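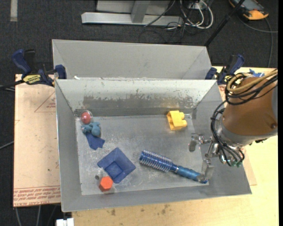 Small items in one of the grey metal bins at the Kurow toy library, among them a blue hairbrush and a yellow building block.

Toy library asks families to look for missing pieces

31 August 2026
By Szymon Wilczyńska

The toy library in Kurow will open its lost-and-found bins to the public for two weeks, and families are invited to come and see if something in them belongs to their home.

The bins hold small things which came back in the wrong box, or which were left on the floor after the play mornings. Many of them are parts of games and sets that the library lends out. Others have never been in its catalogue at all, for example hairbrushes, hair clips and single gloves.

"People think that one block is nothing," said Ntombi Kruger, who manages the library. "But if one block is missing from a set for small children, I must write it on the card, and the next family asks me where it is. I have this conversation every day."

The library has 1,546 items on loan or on the shelves, and at the last check in May 129 of them were marked as incomplete. Some need only a dice or a lid. A wooden farm from the Woltico series has been waiting for its gate since last winter.

Ms Kruger and her colleague Vusumuzi Motaung have sorted the finds in a simple way. Balls, figures, blocks and little dishes go together in the metal bins, where visitors can look through them by hand. Puzzle pieces are kept in envelopes at the desk, with the colour of the back side written on each one. Keys and glasses are not on show, and their owners should describe them to the staff first.

Mr Motaung said the balls are the most difficult. "A ball can be from a game, from a dog or from a machine at the supermarket. We keep them all until somebody tells us."

In the first days of sorting, 38 sets could be completed and went back on the shelves. One of them was a kitchen set which had a waiting list of 11 families.

Among the first visitors was Alžběta Zeman, a mother of two from Dumlao Street. She came to return a marble run and stayed to look for a toy figure that her son had lost before the summer holidays. She did not find it, but she recognised a brush from her own bathroom.

"I had already bought a new one," she said. "Now we have two, and still no figure."

The library also asks parents to check at home, under sofas and in the car, before they bring back a loan. Parts can be given at the desk without a fee, even if the set was returned a long time ago. It is not necessary to know which set they come from.

Things that no family has asked for after the two weeks will go to the repair table - a monthly meeting in the Radell hall where old toys are mended. Hairbrushes will be thrown away for reasons of hygiene.

The bins can be visited during normal opening hours. Children are welcome to help with the search, but they should come with an adult as there are small parts.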